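Jiltura 厨房操作演示数据采集项目
第二期进展报告
提交单位:Nonton 仿真工作组(Prarnthorpe 办公区)
收件方:Karppinen 研究资助办公室
报告月份:2019年2月

一、先说结果

本期计划交付合格演示300条,实际交付243条,其中抽屉任务132条,移锅任务111条。差57条。原因见第二节和第五节,写得比较长,赶时间的读者可以只看下面这一段。

采集流程已经稳定,工具能用,数据能读,学习端的同事已经拿去训练并开始抱怨,我们把这视为数据确实送到了的证据。全项目700条的总目标不变。经费没有超支,不过有一项花得比预算快,有一项到现在还没有花出去。另有三件事需要贵办公室答复,列在最后一节,其中一件从上期报告原样搬过来,连标点都没有动。

二、数量是怎么少下来的

第一期报告里我们写过,一名熟练操作员一个上午可以完成相当可观的录制量。这句话本身没有错,错在当时还没有熟练操作员。本期前三周基本用于培训。操作员通过手柄控制仿真中的机械臂,前两天所有人都会把左右记反,第三天开始不记反了,但会把手腕转到一个关节极限上,然后坐在那里等它自己想通。它不会。

培训结束后速度上来了,随后我们更换了一次物理引擎的接触参数。更换是必要的:旧参数下,夹爪捏住把手时接触力会抖动,抽屉拉到一半时偶尔会自己往外多走一截,看上去像是抽屉比操作员更想完成任务。这类演示对学习有害,模型会学到一个很乐观的结论,即抽屉只要碰一下就会开。参数改完以后,此前录制的演示全部重新回放,凡是在新参数下不能复现结果的,一律从合格集里撤下。

撤下的那一批占了缺口的大部分。我们讨论过要不要保留它们,加一个标签,注明“旧物理”。学习端的意见是不要,理由只有一句:他们不想在半年以后再来猜这个标签是什么意思。我们同意了,主要是因为我们也猜不出来。

缺口的另一小部分来自磁盘。存储服务器在某个周末写满了,录制程序没有报错,而是很有礼貌地继续录制,并把文件写成零字节。现在程序会在剩余空间不足时停下来发出响声。响声比较难听,是特意挑的。

三、任务定义的修改

抽屉任务原来的说明只有一行:“打开抽屉。”操作员对此的理解差异之大,超出了起草人的想象。有人拉开一条缝就松手,有人一直拉到底,还有人拉到底以后又推回去一点,据称是出于习惯。现在的说明规定:

1. 起始状态为抽屉关闭,夹爪位于随机采样的初始位置,张开。
2. 夹爪须夹住把手后再拉,不得从侧面勾、从上方扒,或者用手腕外壳顶。
3. 抽屉位移超过设定阈值并保持一秒,记为成功。
4. 成功后松开把手,退出一段距离,再结束录制。

第四条是后加的。没有它的时候,很多演示在抽屉打开的瞬间就停了,训练出来的策略也忠实地继承了这一点:打开抽屉,然后握着把手不放,直到超时。看它运行有一种说不出的固执感。

移锅任务的说明改动更大。原文要求“将锅移到指定位置”,没有规定怎么抓。夹爪可以夹锅沿,也可以夹环形把手,两种方式都能成功,但接近方向差别很大。本期决定两种都收,在元数据里分开标注,并要求每名操作员两种都做。愿意夹把手的人明显更少,因为把手小,需要对得很准。有位操作员在意见栏里写道,她在自己家里也是直接端锅沿的。我们没有追问那口锅是凉的还是热的。

复合任务(先开抽屉,再移锅)本期只做了试录,没有计入交付数量。试录暴露出一个布局问题:抽屉拉开以后占据了机械臂旁边的空间,肘部在转向台面时容易擦到抽屉侧壁。解决办法有两个,一是调整底座位置,二是要求操作员先抬肘再转。我们选了后者,因为移动底座意味着全部已有数据的坐标要跟着改,而抬肘只需要培训材料里多一页。

四、场景与视角

场景仍为单一厨房布局,纹理和光照在给定范围内随机变化,物体位置每次重置时重新采样。柜体、抽屉导轨和把手的碰撞模型本期重做了一遍。旧模型中把手与面板之间的缝隙是封死的,从渲染结果看一切正常,夹爪手指却伸不进去。操作员们抱怨了两个星期,我们检查了两个星期的手柄。

每条演示同步保存固定视角与腕部视角的图像、关节状态、夹爪开合指令和仿真器内部状态。腕部视角安装在夹爪后方,能看到两根手指的指尖。学习端一再强调这一路最重要,尤其是在对准把手的最后阶段。它也是最容易被挡住的一路:柜体或抽屉的一大块平面靠近时,画面会有很大一片什么信息都没有,模型只好凭剩下的部分做决定。人在这种时候会歪一下头。机械臂没有这个习惯,但操作员可以教它稍微转一下手腕,我们已经把这条写进了操作建议。

固定视角设了两个,分别放在工作台的不同侧。只有一个的时候,手臂自身的遮挡相当严重,夹爪到了锅边以后,质检员常常只能看见一截白色的手臂和一种“大概夹住了”的气氛。加上第二个之后,质检争议明显减少,存储占用则明显增加,参见前文关于难听响声的段落。
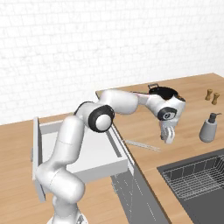
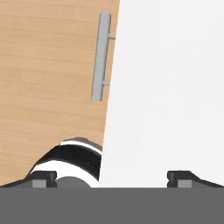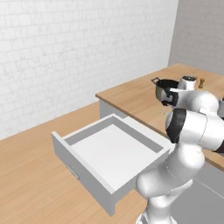 Jiltura 厨房场景。第一幅和第三幅中抽屉处于拉开状态,第二幅可见竖向的条形把手。

五、质检

质检分两道。第一道由程序完成,检查时长、关节速度、成功条件和文件完整性。第二道由人完成,逐条观看回放,判断动作是否自然、有没有多余的停顿、有没有用不该用的部位碰东西。

程序那一道很快,也很好说话。人工这一道是瓶颈。本期一共有两名质检员,均为兼职,他们的判断标准在开头一个月里并不一致:一位认为夹爪在把手前悬停两秒是“谨慎”,另一位认为是“走神”。为此我们安排两人对同一批回放独立打分,然后坐下来逐条对。对了三个下午,产出了一份四页的判定手册。手册里关于悬停的规定是:一秒以内不管,超过一秒要有可见的对准动作,否则退回。两位质检员都对这条不满意,我们认为说明它比较公平。

退回的常见原因,按出现频率由高到低:

夹爪未完全张开就接近把手,指尖先撞上面板,再滑过去夹住。动作最后是成功的,但撞击那一下很容易被学走。
移锅途中高度不够,锅底擦着台面走。仿真里的木纹台面不会留下划痕,但日后如果迁移到实物上,会有人来找我们。
锅碰倒或推开台面上的其他物品。调料瓶一类的小件尤其容易受害。只要最后锅到了位,成功条件就判为通过,程序对旁边的惨状毫无意见。下一期会加入对非目标物体位移的检查。
结束动作缺失,即前面提到的握着不放。
操作员中途停下来喝水。录制程序忠实地保留了机械臂静止的整段时间。暂停键是有的,位置不太好找,已经挪了。

还有一类情况不退回,但单独标注:第一次没有夹住,退出来重试后成功。起初我们把它们当作瑕疵,学习端要求保留,说模型需要见过失手之后怎么办。于是我们原本打算扔掉的东西变成了稀缺资源,甚至有人提议请操作员故意失手几次。试过了,故意的失手看上去非常像故意的,已经放弃。

六、学习端的初步反馈

严格说来,训练不属于本期的交付内容,但数据有没有用,总要有人拿去试。学习端用本期合格集训练了两个单任务策略,在同一场景、未见过的初始位置上做了小规模测试。

抽屉策略的表现好于预期。它能找到把手,能夹住,大多数时候能拉开。失败集中在一种情况:初始位置离把手较远,且方向偏向水槽一侧。回头查数据,这个方向的初始位置确实很少,因为采样范围的上下限有一处写反了,程序发现下限大于上限,便默默取了中间值。问题已修正,下一期会在这一侧补录。

移锅策略目前还谈不上好。它会很有把握地走到锅的附近,然后在夹锅沿和夹把手之间选择一个折中的位置,那里什么也没有。两种抓法混在一起训练时出现这种结果,事后看并不意外。学习端现在的做法是利用元数据里的抓法标签分开训练,分开以后情况改善,夹锅沿的那个已经能够完成整段动作,夹把手的那个仍然缺数据。这也给了我们一个比较硬的理由,去劝操作员多夹几次把手。

测试规模很小,我们不打算在报告里给出成功率。上次给过一个数,它后来出现在三份不同的幻灯片里,每一份的小数位都不一样。

七、工具

录制工具增加了回放比对功能,可以把两条演示叠在一起看轨迹差异。开发它原本是为了查物理参数更换后的复现问题,如今用得最多的是培训:新操作员看一眼自己和熟练操作员的轨迹,就知道那一大圈弯路绕在哪里,省去了很多委婉的措辞。

任务重置改为自动。之前每条录完需要手工点三下,其中第二下没有任何作用,属于历史遗留。有两名操作员在自动重置上线之后仍然坚持点那一下,我们把按钮留着,没有接任何功能。

数据格式定为第二版,第一期交付的数据已经全部转换。字段说明随数据一起提供。有一个字段名拼写有误,少一个字母,改正会影响学习端已有的读取程序,双方商定保留原样,并在说明文件里承认这是错的。

批量渲染尚未完成。计划是对已有演示更换纹理和光照后重新渲染,不重新录制,这样一条演示可以得到多个外观版本。现在的问题是反光:手臂关节处的黑色部件光泽很强,换光照以后高光位置变化剧烈,某些版本里几乎能把手指旁边的细节盖过去。是否保留这些版本,要等学习端比较之后再定。

八、经费

人员一项与预算相符。存储一项支出快于预算,原因是增加了一路固定视角,以及出于对零字节文件的心理阴影而增加的一份备份。按现在的速度,存储预算会在第三期末用完,比原计划早一期。我们建议从差旅中调剂。

差旅一项没有支出。原定到 Karppinen 做一次现场汇报,双方为日期通信多次,每次都有一方不行。鉴于全部工作都在仿真中进行,现场能看的主要是几个人坐在椅子上握着手柄,我们倾向于改为远程演示。

设备一项购入手柄四只,其中一只按键已经失灵,正在保修。失灵的是控制夹爪闭合的那个键,别的键都很好。

九、风险

操作员流动。五名操作员中有两名将在夏季前离开。培训一名新人到稳定产出需要将近三周,必须提前招人,否则会在最需要补录的时候重新经历左右记反的阶段。

场景单一。目前只有一套厨房布局,策略在别的布局上能不能用,没有人有把握,我们自己尤其没有。第二套布局的模型已经开始制作,柜子朝向与第一套相反,预计会让所有人重新谦虚起来。

物理参数。我们承诺在项目结束前不再更换接触参数。如果发现必须更换,会先写信,然后再换。

标注口径。判定手册目前只有两个人真正读完过,就是写它的那两位。第三期起,操作员也要读,并在回放上做一次小测。

十、下一期计划

第三期截止于7月。主要工作如下:

补足本期欠交的57条,优先安排水槽一侧初始位置的抽屉任务,以及夹把手的移锅任务。
开始正式采集复合任务。抽屉打开后手臂的抬肘动作列为质检项。
上线非目标物体位移检查,并对已有合格集补跑一遍。补跑后可能会有一部分被撤下,数量未知,请有所准备。
完成第二套厨房布局,试录,不计入交付。
批量渲染出第一批结果,交学习端比较。

关于总目标700条,我们仍然认为可以完成,前提是下一期不再出现需要整批回放的改动。进度表附在数据包内,较上一版推迟了两格,颜色没有变。

十一、请贵办公室答复的事项

1. 是否同意将差旅预算的一部分调剂至存储。
2. 带有“重试后成功”标注的演示是否计入合格数量。本期交付数字中已经计入。若不同意,请告知,我们会重新统计,数字会变小。
3. 数据对外发布时采用何种许可。此项自第一期报告起悬而未决。学习端已有合作方来问,我们的答复一直是“正在等待答复”。

数据包、字段说明和判定手册已上传至共享目录,目录密码与上期相同。如果打不开,请检查大小写,第一个字母是大写的。

Nonton 仿真工作组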